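Does the play kitchen need a system?

The Urnano sorting method has reached us, as I suppose it was always going to. For those who missed the sheet that went home in November, the idea is that pretend food should be put away by "kitchen role" – things you cook, things you serve, things you pour – and that children who do this will pick up early grouping skills and a lasting habit of tidying. The starter pack is $48 and contains bins, picture cards and a booklet. The food is extra.

I was asked to look into it for the Sasano Play Exchange before we spend anything. I read the booklet twice and I'm still not sure what we would be paying for.

My first trouble is with the categories. Take ketchup. You pour it, or squeeze it, so it should be a pouring thing. It also goes on the table, so it could be a serving thing, and anyone who has watched a 3-year-old make soup knows it is very much a cooking thing. The booklet gives ketchup to "pour" and leaves it there. Milk goes in the same bin. A child who has only ever seen ketchup come out of the fridge door next to the mustard is told that she has it wrong, and I don't see what she has learned about grouping except that the card wins.

The banana does no better. One that is partly peeled is presumably ready to serve. A whole one might be an ingredient, and the booklet never says. It doesn't mention half an orange either.
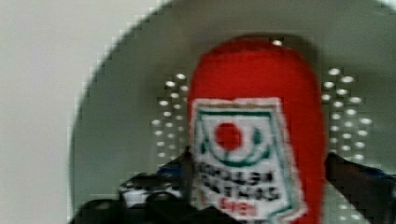
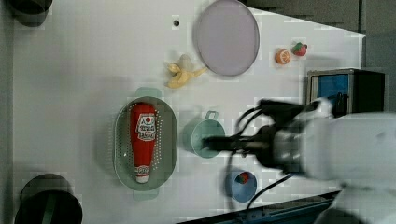
Play food with the red bottle: close up first, then in the green colander, with the banana, orange half and strawberry out on the table.

My own view is that the bottle is fine in the colander. A colander with a handle at each end is easy for small hands to carry, and play food ends up in it whatever the cards say. It's a container with holes in it. Children like holes. The plate is the piece I'd worry about, because flat things get slid under other things and turn up in spring.

Xiomara Halvorsen, who runs our Szabo Street room and is far more patient with booklets than I am, thinks I'm being unfair. Her argument is that the picture cards help children who don't yet have the words, and that putting everything in one heap means the same few loud items get played with and the rest sink. I grant her the second point. The bright red and orange pieces do get grabbed first. But you could fix that by putting out fewer things at a time, and it wouldn't cost us $48.

She also pointed out, correctly, that I had tried the cards with the older group only, and that the older group will argue with anything. So we agreed on a small trial. The Szabo Street room will make its own cards out of cereal boxes and use them for two weeks. The front room will carry on with one basket and no cards. Then we'll compare how long cleanup takes and whether the play is any different. I don't expect it to be, but I've been told to keep that to myself in front of the parents.

A word on the replacement food. The Grendano catalog has been passed around with several items circled, including a matching breakfast set that someone has marked "yes please" in green ink. Before we get to that, could everyone check under car seats and in diaper bags? Soft pieces go home in pockets more than hard ones, and I would guess that a fair part of our shortage is living in other people's houses. Nobody is in trouble. Just bring it back.

On cleaning, since I get asked: surfaces that are hard can go through the usual sink wash after the session. Anything fuzzy should be checked for a care tag before it goes near water, and if the tag has been snipped off, leave the piece on the shelf with a note and I'll deal with it. Please do not microwave anything. I know there's a post about it going around. I read the post and could find no source for it.

Also, whoever has been threading yarn through the colander holes with the little ones – it's a lovely activity, and the yarn is still in some of them. Small scissors are in the top drawer at the front desk.

If you feel strongly about the Urnano pack either way, write it on the sheet by the coat hooks. So far there are two comments on it. One says "looks great!" and the other asks whether the bins have lids, and I can't find the answer to that in the booklet.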